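**Minutes, Ukau House Household Meeting, February 2022**

Held in the downstairs workroom, which was warmer than the dining room on account of the radiator in there having finally been bled. We started a little late while the coffee went around, and then everybody seemed glad to sit down.

**1. Last meeting's minutes**

Read through and accepted, with one correction: the shelf that came down was in the linen closet and not in the pantry. The pantry shelves are fine and have always been fine, and the people who put them up would like that on the record.

**2. White surfaces in the workroom and kitchen**

This took up most of the meeting, and it was a good long talk. We have lived with the white worktops since August, and the general feeling is that they were worth it. They make the rooms so much brighter, especially on gray mornings, and it is much easier to see what has been wiped and what has only been waved at with a cloth! The trouble is that they also show everything else: pencil, tea, the little rubbery streaks left by the feet of the lamp, and so on.

Several of us had been trying different things, and we compared notes. Plain warm water with a drop of dish soap does nearly all of it. The Seidel cream that was left under the sink works on pencil but leaves a haze if it isn't rinsed, and two people had independently spent an evening polishing that haze off again. The scouring pads are to stay in the garage from now on. It was agreed that we would go on with soap and water, wiped with a soft cloth and then dried with a second one, and that a stack of clean cloths will live in the top drawer by the door.

There was some back and forth over whether the worktops should be cleared every night. One view was that a half-finished puzzle or a sewing project should be allowed to stay where it is, within reason. The other was that "within reason" is how we ended up with the Christmas wrapping still out in the new year. We settled on this: anything may stay out for up to 3 days if it sits on a tray, and loose things go into the basket at the foot of the stairs.

**3. Work gloves**

The old cotton ones are past saving, and we were all a bit sad about the pair with the strawberries. We talked over what to get next. The rubber kind is fine for the sink, though too clammy for an afternoon of sorting and carrying. Something thin and close-fitting was preferred, so that a person can still pick up a screw or feel the edge of a piece of tape. Black was felt to be sensible, as it hides the dirt.

Brukard has a box of 11 pairs at $29, mixed sizes, and that was approved. They'll be kept in the workroom and not in anybody's coat pocket, please.

**4. Sorting the back cupboard**

Good progress, and warm thanks to all who gave up a morning for it. The upper half is finished. What remains is the lower half, where the jars, the old extension cords and the picture frames are, plus the tin of keys that fit nothing we own. The plan is to bring things out one shelf at a time, set them on the worktop where the light is good, and put back only what we would go looking for. Frames with sound glass will go to the Tridon thrift shop, which takes them if they're clean.

Please don't start a new shelf after supper. It was tried, and the hallway was impassable until the following noon.

**5. Money**

The house fund stands at $315 before the gloves are paid for. It was felt that we should leave the rest alone until we know what the gutters will cost, though a new dustpan was allowed without a vote, the present one having no lip left to speak of.

**6. Other matters**

The kitchen clock runs fast again and everybody has grown fond of it, so it stays. A request for a second hook on the back of the workroom door was agreed to. There was also a kind word for whoever has been leaving the sink so nice in the mornings, and nobody owned up.

Next meeting when the lower half of the cupboard is done, same room, and there will be soup. 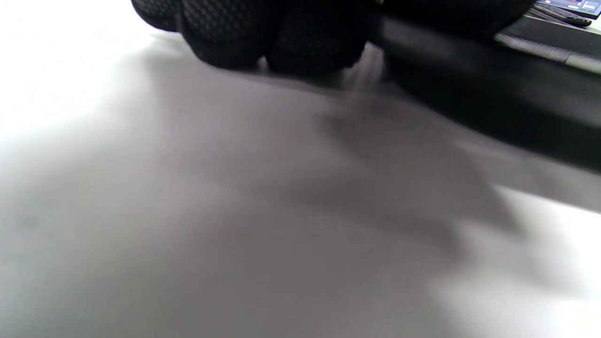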